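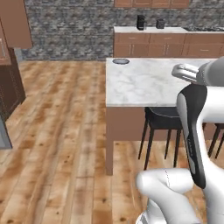

Helholm Home Bakers' Club – Help Board

Sourdough does not rise in cold kitchen, should I change the flour?

Posted by Vlasta Trajkovski, Thursday

Good evening to all. I have a starter since June and it was always very lively, but in the last weeks my bread comes out flat and heavy. I use 500 g of strong white flour, 350 g of water, 100 g of starter and 10 g of salt. I mix in the evening, fold it a few times, and leave it in the bowl until morning. In summer this was enough. Now the dough looks almost the same at seven in the morning as when I went to bed, and when I bake it anyway the inside is tight and a little gummy.

My neighbour told me the flour is guilty and I should buy the one from the Brullinix mill. It costs more, so I would like to ask before I spend the money. My kitchen is quite cold at night, we switch off the heating at ten. I have a marble worktop, if this is important.

Thank you in advance for every advice.

Kastriot Stojanovska

Flour is fine. Put it somewhere warmer.

Ha-neul Ahn

I had the same problem in my first winter here, so I will try to explain what I did.

I also think the flour is not the reason. The starter works much slower when it is cold, and a time that was correct in summer can be too short by several hours. Please look at the dough and forget the clock for a few days. I put a small piece of the dough in a straight glass and mark the level with a rubber band. When it has grown by half, I shape the loaf. In January this took me until lunch.

For the worktop: marble takes the warmth out of the dough quite quickly. If you knead or rest the dough directly on it, put a wooden board between. A folded towel under the bowl also helps a little. At night I keep my bowl inside the oven, switched off, with only the lamp on. Check it the first time, in some ovens the lamp makes it too warm.

You can also use warmer water (not hot, it should feel like nothing on your finger) and feed the starter twice on the day before you bake. If it does not double after feeding, wait with the bread.

Jummai Oyelaran

I agree with most of this, but I would increase the starter also. I go up to 150 g in the winter months and the taste stays good. Vlasta, did you change the place where you keep your starter? Mine was beside an outside wall and it became very lazy. I moved it on top of the fridge and after 3 days it was normal again.

The Brullinix flour is nice, but I keep it for pizza.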